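From: Morven Moncrieff
Date: Oct 11, 2020
Subject: Re: [chores] Unpacking and sorting groceries, status?

Orsolya Magyar wrote:
> The Danside summary says flexible packaging is "largely solved".
> Is that your reading as well? I have a client who wants mixed
> snack packs boxed at the end of a line and keeps sending me the
> Vestar video.

No, it isn't my reading. The Vestar video shows one product, in one orientation, on a matte grey belt. Suction handles that well and has for years.

The harder case is a mixed heap of sealed bags on a cloth. I ran the Skillura controller on that in August, 40 trials, fixed base, parallel jaws. It cleared 28. The failures were of two kinds:

- the jaws closed on the bag's end seal and the pack swung out of the grasp during the lift
- the depth estimate on foil or clear film was wrong, so the fingers closed on air or pushed the pack into its neighbour

Colour and labelling made little difference. Specular film did. A cracker pack in clear wrap is a worse target than a cardboard carton of the same size, and a pack partly under another one is worse again. Patterned cloth also moves when you press on it - Pintér's simulator still models the table as rigid, so its figures are optimistic here.

People holding the same sort of jaws in their hands do this task without much trouble, which suggests the limit is in perception and grasp choice more than in the hardware.
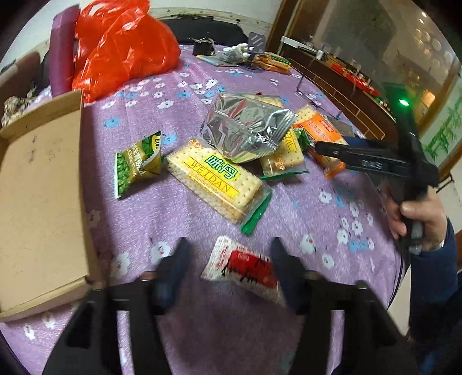

Fig. 1. Mixed snack packs and open carton, two hand-held grippers.

Note the foil bag with cracker packs under and behind it. I would want to see any vendor's system deal with that group before I signed for a cell.

For your client: if the packs arrive singulated, buy the suction cell. If they arrive in a heap, keep a person on the station and ask again in a year. Trial logs are in the list archive under item 2391.

Morven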